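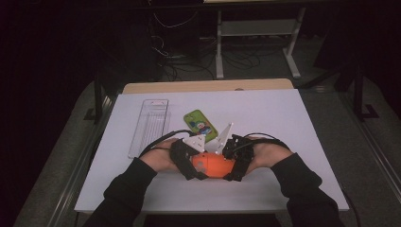 Saturday, August 26, 2023
Bench notes, polymer aging, Otville shop

Carrying on from the May pages. Back to the TPU sheet stock for the Donura job. Open question is still the yellowing and the loss of tear strength after the humid soak, and whether the two have the same cause. Fengying thinks they don't. I'm leaning her way after today.

Stock in hand: Cestia natural, Cestia with UV package, and the older Tanasarn sheet that Wycliffe found behind the press. The Tanasarn has no lot card. Treat anything from it as a comparison only and keep it out of the summary table.

Soak. All strips came out of the humid cabinet this morning after 600 hours. Surface blotted, bagged, left on the bench to come to room temperature before weighing. The cabinet log shows one dip overnight in the second week where the humidity fell off and recovered by itself. Nyokabi checked the reservoir and found the float sticking on its guide pin. She filed the burr off the pin and it moves freely now. I don't think the dip is long enough to matter, but it is in the log and should be in the report too.

Weights. Natural and UV package gained nearly the same. Tanasarn gained more and also felt tacky at the cut edges, which the other two did not. Tack was gone after the wipe with isopropanol and came back by mid-afternoon. That reads as something migrating out of the sheet and collecting on the surface. Plasticizer or unreacted chain ends, can't say without the extraction. Meifang has the glassware booked and will do it with hexane first.

Color. Read on the white tile, then on the black tile. Natural has gone visibly yellow. UV package has barely moved. If yellowing and tear loss were the same process the UV package strips should have kept their strength, and they did not. See tear below.

Note on the color meter: it drifts for the first few readings after power-up. Let it warm up on the tile and throw those out. Charito had this in her notes from the last round and I ignored it, so the first row on the loose sheet is crossed out. 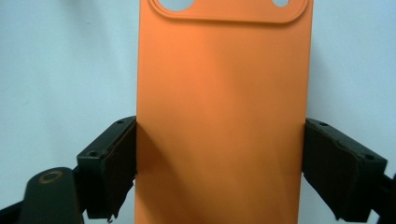

Tear. Trouser specimens, 2 mm sheet, cut with the die and slit by hand with a new blade for every strip. 9 strips tested from each Cestia sheet, 7 from the Tanasarn. Two of the Tanasarn strips tore sideways out of the leg and were dropped.

Natural: large drop against the dry controls. Trace is jagged, stick and slip the whole way.
UV package: large drop, within scatter of the natural. Same jagged trace.
Tanasarn: lower again, but the trace is smooth and the leg stretches a good deal before the tear starts to run.

So the stabilizer protects the color and does nothing for tear. That fits hydrolysis of the soft segment if the Cestia is an ester grade. The data sheet says only "thermoplastic polyurethane" and the supplier has not answered. An infrared scan of the natural sheet would settle ester or ether in a few minutes. Asked Wycliffe to put a clean offcut aside for it, unsoaked, labeled on the bag and not on the sheet. Marker solvent shows up in the scan.

Grip pressure. Lost time on this. The soaked strips are softer and creep out of the flat jaws, and the trace shows it as a slow sag before the tear starts. Tightening up cut one of the practice legs at the jaw line. Ended up facing the jaws with 320 grit paper, grit side to the specimen, and closing them by hand only. No sag after that. All the strips counted above were run with the paper in. The dry controls were run in May with bare jaws, so strictly they need repeating. There is enough dry sheet left for one set of each if the die is nested properly.

Die. The long edge has a nick near the leg end. It leaves a small tag on the specimen that can be trimmed but shouldn't have to be. Fengying will send it out for regrinding after the control set is cut. Use the good side until then and mark the cut face.

Drying. One set of soaked strips is in the vacuum oven now at low heat. If tear strength comes back on drying then part of the loss is only water softening the sheet, and the rest is permanent. I should have planned this at the start and pulled a set at each interval. Next soak will have it built in.

To do:
Repeat dry controls with papered jaws
IR on natural offcut, then UV package
Hexane extraction on Tanasarn, residue weight (Meifang)
Ask Donura what detergent the parts see in service, they have only said "wiped down"
Replace cabinet float, filing the pin is a stopgap
Find the lot card for the Tanasarn or stop using it

Oven set to come out Monday. Nyokabi has the key.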